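Home | Stories | Serials | Submit | About

The Sorting Bench

Naledi Ndlovu had sorted files at Haveck for 14 years, and on Sunday she came in early just to watch somebody else do it. Two somebodies, really, white arms bolted to a rail. She'd picked the flowered cloth for them herself! 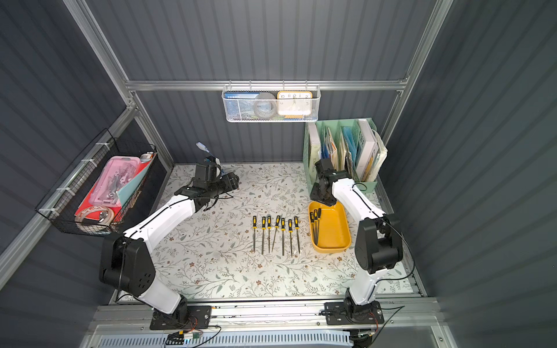
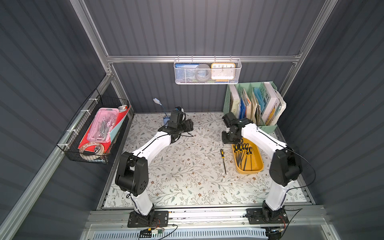 Yellow and black handles, same as ever, and the same yellow tray.

"You're hovering," said Usman from the doorway.

"I'm supervising. It's my new title."

It was, too. There was a badge and everything. Her wrists had stopped aching in January, and she'd gone back to the piano, badly and loudly, every evening after supper. What she missed was the talk across the bench, the hours of it, hands busy and mouths free. So she had dragged a second chair over by the kettle and told the girls from packing it was the new bench, and they'd believed her (mostly because of the cookies).

"Do they know a rasp from a round file?" Usman asked.

"They're learning. I told them off about it yesterday."

"They can't hear you."

"Neither could you, your first year, and look how well you turned out!"

He laughed and pulled up the chair. She poured him a cup and told him all about the left one, who was her favorite.

Recent stories
Last Ferry to Ovport
The Sullero Letters
Room 700

Contact us | Copyright, all stories belong to their authors | Back to top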